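# Dundix right-hand fault: questions and answers

Updated 12/10/2019 by Rhonda Pelletier, Doltolwood test house, Uredport

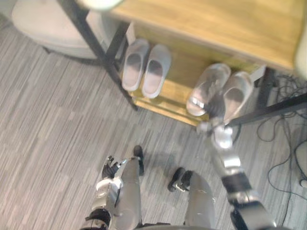 The right hand on the Dundix robot has been failing to let go of objects at the end of a placing task. It has shown up mostly on the shoe rack task. This page covers what we know, what to do if you are on shift when it happens, and what has changed in the schedule.

## What is the fault?

The robot sets an object down, gets the command to open the hand, and one or more fingers stay partly closed. When the arm pulls back, the object comes along. With shoes this usually means the shoe is dragged off the shelf. Twice the rack itself moved.

## How often does it happen?

Carter Wong went through the logs for the last 40 shoe runs and found it in 10 of them. It was the right hand every time.

## Is it dangerous?

The grip force is low and we have had no injuries. The risk is an arm pulling against something that doesn't give, or a person reaching in to free a shoe while the arm is still powered. Don't do that, even if the robot looks stopped. It may be waiting to retry.

## What should I do if the hand sticks?

1. Press the stop button on the handheld unit.
2. Wait for the arm power light to go out.
3. Support the forearm with one hand. It will sag a little.
4. Open the fingers by hand, starting with the thumb.
5. Write down the run number and which fingers were stuck.

If the fingers won't open with light pressure, leave them and call Chaminda Sultana.

## Can I just restart the run?

Not after the first stuck hand. Power down and let the hand sit for almost 40 minutes, then run the open and close check. If it passes, you can go on. If it sticks again, you're done with that hand for the day.

## What is causing it?

We aren't sure yet. The tendon for the middle finger on our unit has some fraying near the wrist, and Tâm Châu thinks it catches when the wrist is bent. Tehrani, who built the hand, asked for the logs and the old tendon. We have sent both.

## Does it affect the left hand?

We haven't seen it there. The left hand should still get the same check before each session.

## Are other tasks still running?

Yes, with the left hand only. Shoe rack runs that use the right hand need two people present, one of them holding the stop button.

## Will the software be changed?

A change is being tested now. It has the arm hold still until every finger reports open. Eulalia Medina expects to load it on our unit in January, after the new tendon is fitted.

## Where do I report a problem?

Use the fault sheet by the door, or write to Rhonda. Please report near misses too.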